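Head Camera Comparison: Bathroom Cleaning
Gallery page, Grendgate hand project

We are choosing a head camera for the Grendgate two-arm cleaning rig, and the arms can't do much until the camera question is settled. Two units are being compared: the Lanance, which has the wider lens, and the Duan, which has a narrower lens and a faster shutter. Both were worn by a person doing ordinary cleaning work, with the same head strap and the same mounting plate. The recordings go to the gripper group, who use them to decide what the fingers have to hold and how far the wrists have to turn.

Naima Salem set up the recordings and wrote the task list. Fadwa Abdelaziz did the sorting and labeling. The full set is 3,026 clips. Of those, 265 are sink work, and the pictures on this page come from that group. Clips from the kitchen and the hallway have their own pages.

Small bathrooms were put on the list early because they are hard on a camera. Everything is close, most surfaces shine, and the person has to look down for long stretches. We scored each clip on three points: whether both hands stay in view, whether the tool can be followed, and whether the rim of the basin can be found by the tracking software.
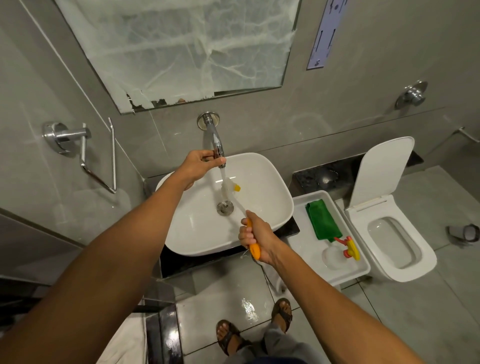
Running water is the part of the sink task where tracking fails most often. The software tends to take a moving highlight for the edge of a tool, and then the tool position jumps. With the left hand on the faucet and the brush head held under the stream, the orange handle is the easiest thing to lock on to, so Fadwa labels the handle first and works out the head from it. The thin string hanging from the handle gets no label. For the gripper group, the useful point is that the two hands are doing different jobs at different heights. The Prokska controller we have now can run both arms, but it was tuned for level work on a bench – reaching up to a faucet with one arm while the other stays low over a basin will need new limits.

A few notes on settings. Both cameras ran with automatic exposure off, after trial clips in December came out too bright wherever there was white ceramic. White balance was fixed at the door of each room. Tilt was set by having the wearer look at their own hands at waist height, and it was left alone until the room was finished. We did not change the lighting in any of the rooms.

The second part of the sink task is scrubbing the inside of the basin. It puts a steady side load on the tool hand, and the three-finger gripper still lets the handle roll when the load changes direction. A softer finger pad is being made for it. 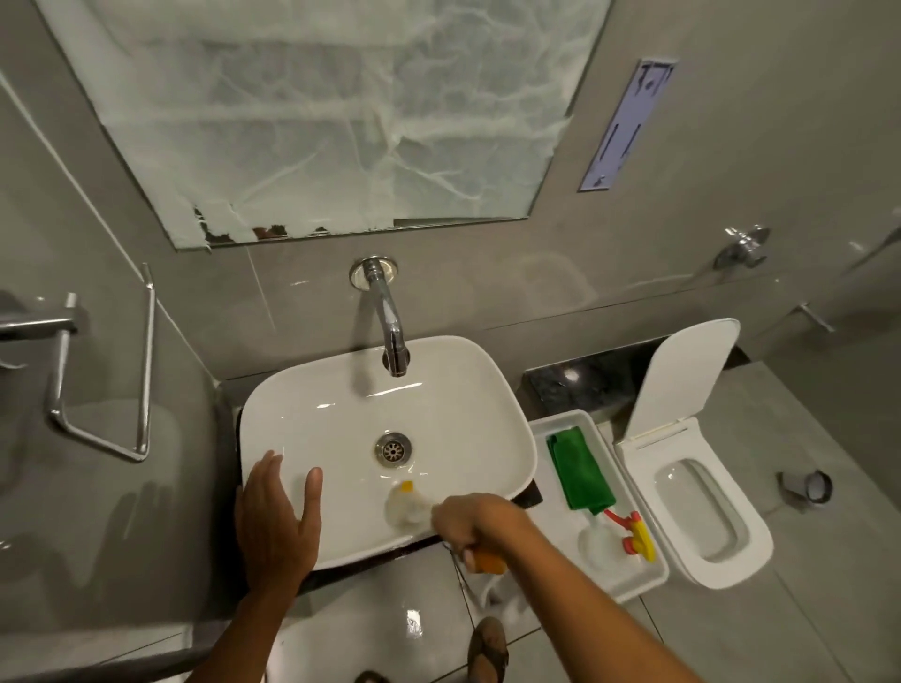
Scrubbing the front of the basin, left hand flat against the rim and inner wall.

The bracing hand was not in Naima's first task list. It has been added as a separate label, and the gripper group has asked for a flat palm surface on the left side so the rig can try the same support. Clips with a bracing hand are marked B in the index.

Scores for the Lanance and the Duan will be posted with the hallway page. Requests for the sink clips can go to Fadwa – please give the clip number and say whether you need the labels too.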